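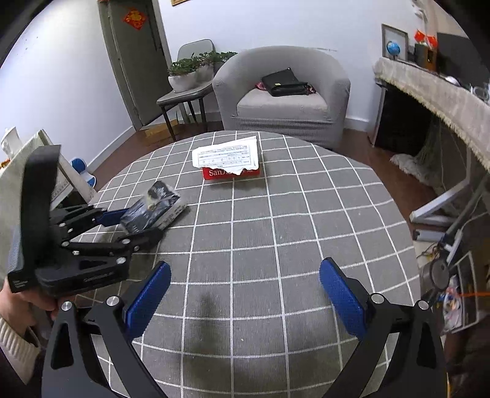

Leopoldo Palacios

I spent the morning at Karport's store in Platari watching a machine put bath towels on a shelf, and I've come home with mixed feelings and a very sore neck. If you've been in this week you'll have seen the roped-off bit at the back of household goods. The trial started July 1, 2022, and it runs for 60 days. After that Karport decides whether the thing stays.

The machine comes from Prundamier, the little outfit out by the rail yard that used to make conveyor parts. It has one arm on a rolling base and a gripper with two fingers, and its job (for now!) is to take returned items out of a cart and put them back where they belong. It knows where they belong because the cart's been scanned first by a human being, which I thought was a bit of a cheat, but I was told everybody does it like that.

So, can it do the work? Boxes, yes. Give it a boxed kettle or a jar of paint and it picks the thing up, rolls along at the speed of my grandmother leaving church, and sets it down straight. I watched it do a whole row of storage tins and didn't see a single one tip. The towels were another story. A folded towel went up on the shelf all right, but by the time the fingers let go it wasn't what I'd call folded. The clerk working that aisle fixed it with one hand while talking to me and didn't even look.

Soft stuff is the trouble, and shiny stuff, and anything with a torn flap. Fulgencio Becerra, who runs the trial for Prundamier, was very open about that. "A box has the same shape when you let go of it as when you grabbed it," he told me. "A pack of tissues doesn't. Squeeze too hard and you've got a crushed pack, squeeze too soft and it's on the floor." I asked him how many times it had ended up on the floor and he laughed and changed the subject to lunch.

What surprised me more was the home side of all this. Prundamier also has a project called Noh, which is going after chores around the house, mostly clearing tables and putting small things away. There's no robot in anyone's living room yet. What they do is have people go through the chores themselves with a gripper in each hand, working the fingers and recording as they go, and the machines are meant to learn from that. You sit at a normal table with the normal junk on it and you pick things up and move them.

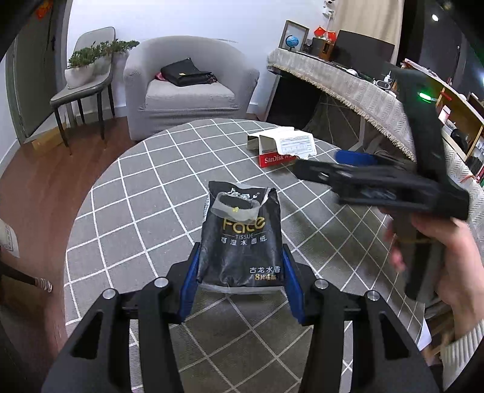
Photo: Noh project

Look at what's on that table and then think about your own. A pack of tissues that's been opened, a SanDisk box with its paper lying over it, a tablecloth that could slide if you pulled at it wrong. I'd clear it in the time it takes to boil an egg and be thinking about something else the whole while. With grippers on, I was hopeless! Becerra let me try a pair at the Prundamier shop after lunch, and it took me several goes to pick up a candy bar without bending it. The wrapper kept slipping. You stop having fingertips, and then you find out how much you were using them.

Noh has been recording since May and has 2,049 table-clearing runs saved so far. I said that sounded like plenty. Becerra said it sounded like a start, and that he'd want them from far more homes, with other tables and other lamps, before he'd trust an arm next to somebody's good glasses. A machine that's learned on one kitchen table can get badly thrown by the next one, apparently, just from a different cloth or the sun coming in low.

I did press him for a year when I could buy one and he wouldn't give me one. He thinks shops come first, and I can see why. A shop floor is flat, the lights are always on, and the towels are always in aisle nine. My place has a step down into the kitchen and a cat.

Back at the store, the people I spoke to were a lot calmer than I'd expected. One of the stock clerks told me she'd been worried in May when the notice went up in the break room, and now mostly she's annoyed at having to walk around it. Karport says no hours are being cut during the trial, and the store manager repeated that to me twice. What happens afterward she couldn't say. I'd have liked more of an answer there and I'll be asking again.

There's money in it too, of course. Karport is paying Prundamier $400 a week for the use of the machine, with someone from Prundamier on hand every minute it's running. So at the moment it's one robot and one robot minder doing part of a job that one clerk does on her way to doing something else. Becerra didn't argue with that when I put it to him. He says the minder goes away eventually. The plan is to have 4 of these in the Platari store next year if the numbers work out, each with its own section.

My own view, for what it's worth: for boxes and tins it's pretty much there, just slow. For towels, wrappers, loose bags and the sort of thing that lives on a dining table, I wouldn't wait up. I liked watching it, though, more than I thought I would. A boy next to me at the rope clapped every time it let go of something, and after a while a few of the grown-ups did too, me included (the kettle got the biggest hand).

The machine works mornings only, from opening until noon, and you can watch from behind the rope as long as you don't lean over it. Karport has put comment cards by the registers and says they'll all be read. If you fill one in, maybe mention the beeping. It beeps every time it backs up, and it backs up a lot, and the woman who works the paint counter would like you to know she can hear it from there.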